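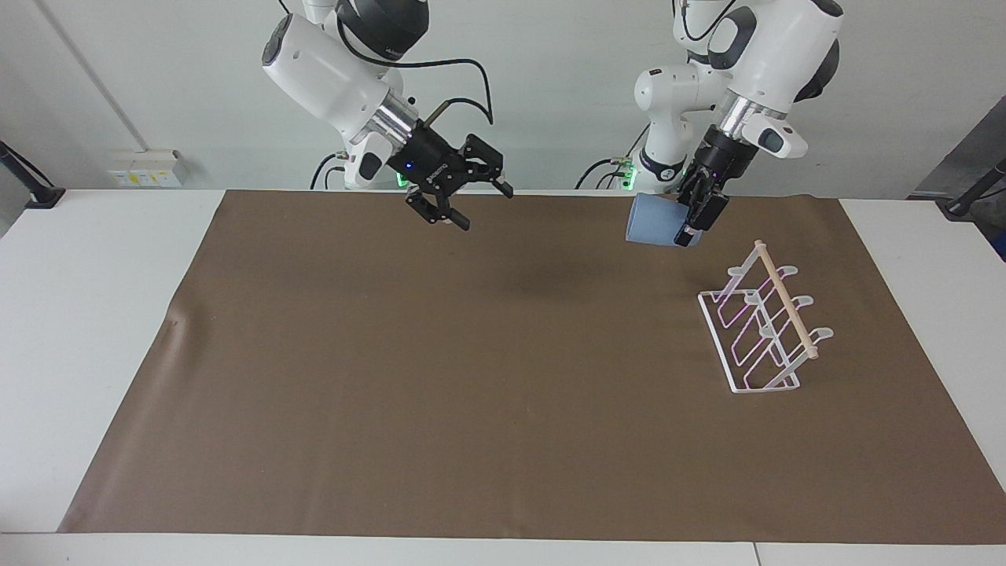
Arlo Esposito
Workshop Editor, Jadness
29 Feb 2020

How to Write Instructions People Can Follow

I love a good set of instructions! A friend once handed me a single page on rebuilding a bicycle hub, and I had the wheel spinning again before dinner. I've been trying to write pages that good ever since, and here's how I go about it.

Do the job yourself first, with a notepad next to you. Write down every move, even the silly ones like "turn the jar over." You'll trim later. My first notes for a bread recipe ran to 347 words and the finished version came in at 211, but I needed the long one to find the short one.

Start each step with a verb. "Loosen the nut" beats "The nut should now be loosened" every time. If a step has two verbs in it, try splitting it -- you'll often find a missing step hiding in the gap.

Put warnings before the action. A reader with glue on both hands won't be looking two lines ahead.

Name each part once and stick with that name. If it's a lid in step two, please don't let it become a cover in step six.

Now the fun part: hand your draft to somebody who has never done the job, and keep quiet. Robel Endale tested my page on patching a tent and stopped dead at "fold as usual." Usual for whom? I rewrote that line four times, and it's the best one on the page now.

Mark every spot where your tester pauses, fix those, and then try it on someone new.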